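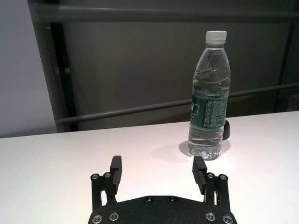 Can I keep refilling the bottled water we hand out at the front desk?
For a day or so it's fine if the bottle is only yours and you rinse it. After that, recycle it and use a proper reusable bottle, which has a wider neck and can be scrubbed.

We went through 599 single-use bottles at the Cloutier building last May, mostly at training days. Xóchitl Becerra is handling supplies this year and would like that number to come down. Visitors will still be offered a sealed bottle. Staff are asked to use the filling station on floor 2, next to the copy room.
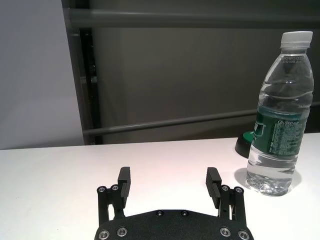 If you do take a bottle, write your initials on the cap with a marker. Half-finished bottles left on the meeting tables get poured out at the end of the day, and a lot of them have barely been touched. Leftover water can go on the plants by the elevator.

When you're done:

1. Empty the bottle. The recycling hauler turns away bags with liquid in them.
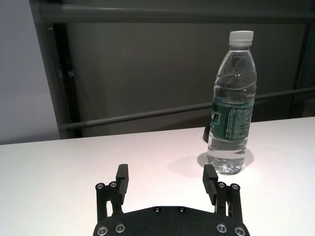 2. Squeeze it flat and screw the cap back on. Labels can stay where they are.

3. Drop it in the blue bin, not the one for paper.

Unopened cases are kept in the Trinberg storeroom, away from the heater and the cleaning products. Please take from the oldest case first. If there are fewer than 14 bottles left on the shelf, tell Shayne Pomare, who places the order.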